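Pandstead Robotics Club - gallery, May 2021

Quick upload before I lose the files again. The club runs evenings, 9 members this term, everybody gets a turn at the controls. Meirion Gwynne did the sorting, I just typed. More to come when Kausar sends hers over. 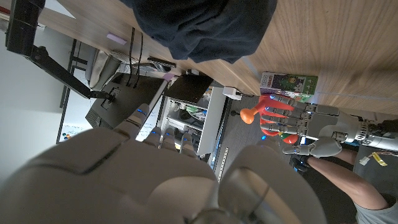 Red and orange piece in the grip, blue lights on.
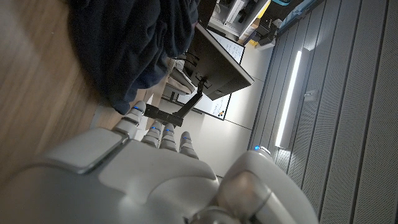 Fingers half curled, whiteboard in back. 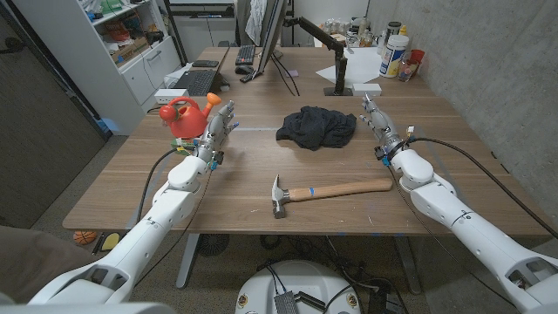 Both arms at the table.

So the project for the Penry showcase. We get 9 minutes at the table and the judges pick the order of the objects, which is the part that scares people. Last year's team practiced one order only and got stuck on the second item. This time Aled wrote every object on a card and we draw them blind. The hammer lying along the front edge with blue tape on its handle is card one in most peoples nightmares - heavy head, long handle, you have to decide where to close the fingers. The black cloth is bunched up in the middle of the table and there is no good place to start on that either. Ineke wants to go in from the top, Marjatta says from the side, they are both keeping score.

Log so far: 129 tries, 60 of them clean. Needs to be better than that by the showcase. Write your tries in the log the same night please, not a week later from memory!

Still need: a second person for the timer, somebody to proof read the poster, and the 32 page rule book back from whoever has it. Sign up sheet is with Ineke.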